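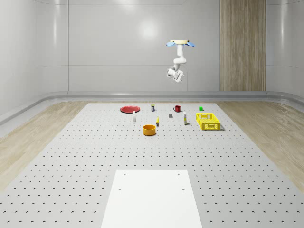
Watevetti Student Robotics Club – Press Office

Home | News | Teams | Results | Join | Contact

Reading time: 3 minutes

STUDENTS PUBLISH TABLE-CLEARING RESULTS, AND ASK THAT THEY BE READ WITH CARE

The Watevetti Student Robotics Club today released the results of its winter project, in which students wrote software for a simulated robot arm and asked it to clear a table. The arm finished the job in 41 of 100 scored runs. The club considers this a fair start and would prefer that it not be reported as anything more.

The project, named Brondenero, was built entirely in simulation. The arm hangs from a mount over a gray perforated table, and the objects are the sort of thing people leave lying around a kitchen: a red plate and a red mug, a couple of slim white bottles, a bowl, a yellow basket. Students wrote the code that picks an object, plans a path to it and decides where to let go. No physical arm has run the code, and the club makes no claim about how one would behave if it did.

"Every February there is a student team somewhere whose robot is about to change housework forever," said Jurgita Avotiņš, the club's faculty adviser. "Ours can't reliably pick up a plate. I would like that to be in the first line of any story, but I'll settle for the third."

The plate was the most stubborn problem of the term. It is shallow and lies flat, and the gripper has small fingers. Early versions of the software pushed it across the table, which the scoring script at first counted as progress. Two students caught the mistake while reading through the logs, and the script was rewritten. All earlier scores were thrown out, including the one that had been printed on the club's poster for the fall open house.

In total the club logged 3,424 practice runs before the scored set. Most of these ended early. The full logs will be posted with the code, failures included, and anyone who wants to check the club's arithmetic is welcome to do so.

The scored runs used a single layout style, with the objects spread out and plenty of open table between them. Crowded layouts were tried in practice and went badly enough that the team left them for next term. Lighting was even throughout, and the software was given the position of each object instead of having to find it. Readers comparing Brondenero with projects that use real cameras should keep this in mind – the comparison flatters us.

The club also entered the Juvgate Student Challenge this year and placed eighth. There were 8 teams in the division. Judges praised the write-up.

"I was skeptical of simulation as a teaching tool and I still am, a little," Avotiņš said. "Students can run a thing all night and wake up to a number, and the number looks like knowledge. But they did learn to distrust the number. I didn't expect that by the end of one term, and I'm not sure a real arm would have taught it any faster."

Next term the team plans to drop the known positions, bring back the crowded layouts and try a new grasp planner, Štěpánek, which two second-year members have been writing on their own time. Its results so far are encouraging in the way that untested results usually are. The club expects the overall score to fall when it is switched in and has agreed to publish whatever comes out.

An open demonstration will be held on Tuesday at 4 p.m. in the club workroom. Visitors will be able to choose an object and watch the simulated arm try for it on screen. Members will be on hand to answer questions about the code, the scoring script and the poster.

Press questions may be sent through the Contact page. Requests for a quote saying that robots will soon do the dishes will be declined.

Home | News | Teams | Results | Join | Contact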